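Fulent welt

The Fulent welt is a method of joining the upper of a boot to its sole. It is used mainly in work footwear and takes its name from the Fulent workshop in Plernden, where it was first made for quarry crews.
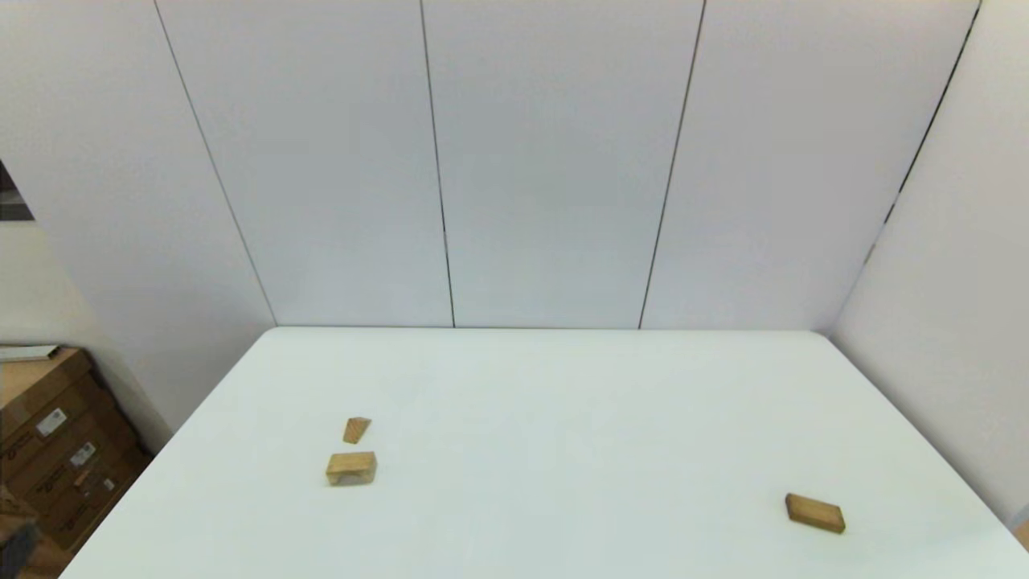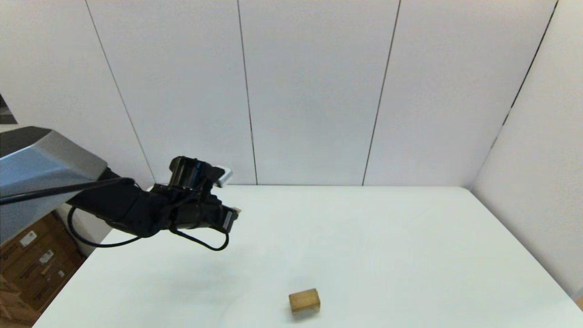
Construction

The upper is pulled over a last and turned outward at the lower edge. A narrow leather strip, the welt, is laid on the turned edge and stitched through to the midsole with a single row of waxed thread. The outsole is then cemented to the midsole and stitched a second time at the toe and heel only. The stitch count is set at 5 per inch along the sides and is closer at the toe.

Unlike the Baran welt, the Fulent type has no rib on the insole. The boot is flatter inside and needs less cork filler, but the first row of stitches is harder to reach during repair.

Resoling

A worn outsole can be removed without cutting the main seam. The cement is softened with heat, the toe and heel stitches are drawn, and the midsole is sanded before a new outsole is fitted. The midsole itself is normally replaced at the second resoling.

Variants

The Tulden variant uses a rubber strip in place of leather and is found on wet-work boots. It was made in a single run of 1,121 pairs. A storm version, with the welt folded up against the upper, is also known.

See also: Baran welt, Lasting, Midsole

Contact | Copyright Footwear Reference | Back to top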